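News > Schools and Learning > Science

Home News Events Schools Contact

Calport schools to share kitchen chemistry programme from October

Primary schools in Calport will begin a shared programme of kitchen chemistry lessons in October, the Ragnarsson Trust for Science Learning has confirmed. A total of 617 pupils at 10 schools are to take part during the autumn term.

The programme concerns crystals, and in particular the way in which salt, sugar and alum come out of solution as water evaporates. Pupils will prepare saturated solutions in class, suspend a length of cotton thread in each jar and record the growth on the thread over 19 days. The work may be carried out with ordinary kitchen equipment and does not require a laboratory.

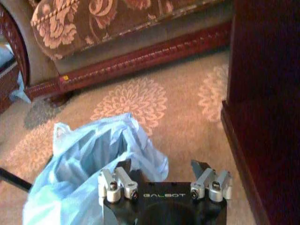 Sólveig Frandsen, head of schools at the Trust, said the subject had been chosen following requests from teachers. "Dissolving is taught well, but the lesson often ends once the salt has disappeared from view," she said. "We wished to give classes enough time to recover what they had put in, and to compare one substance with another."

Each school will receive a box containing measured packets of the three substances, thread, paper filters, hand lenses and a printed teachers' guide. The guide was written by So-yul Ryu and Aksel Juhl and was tried last spring at Vimov Primary School, where five classes completed the full set of lessons. Several changes were made as a result. The sugar solution is now prepared by the teacher alone, as it must be made with very hot water, and the jars are to be covered with paper and not with a lid.

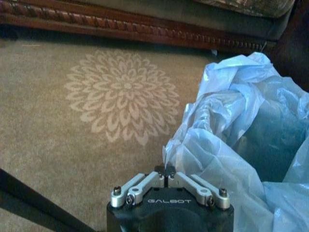

Schools are asked to keep the jars away from radiators and direct sunlight. Rapid evaporation tends to produce a crust of small crystals at the surface, whereas slower cooling and drying allow larger ones to form. Alum should be handled by adults when dry, and none of the crystals grown in class, including those made from sugar, should be eaten.

A short training session for teachers will be held at the Nakton Centre on a Tuesday at 4.15 pm. The date will be sent to head teachers directly. Schools unable to send a member of staff may ask for a recording.

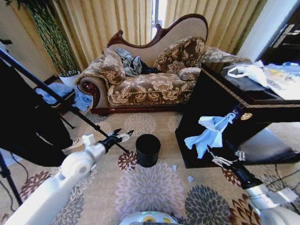

Results will be collected on a single form, which asks for the mass of substance used, the volume of water and the length of the largest crystal in millimetres. Sanne Van Wijk, who is responsible for the records, has asked that classes return the form even where no crystals have grown. A summary will be sent to all schools before the end of term.

Enquiries about places for the spring term should be addressed to Unnur Overgaard at the Trust's Calport office.

19 shares | 5 comments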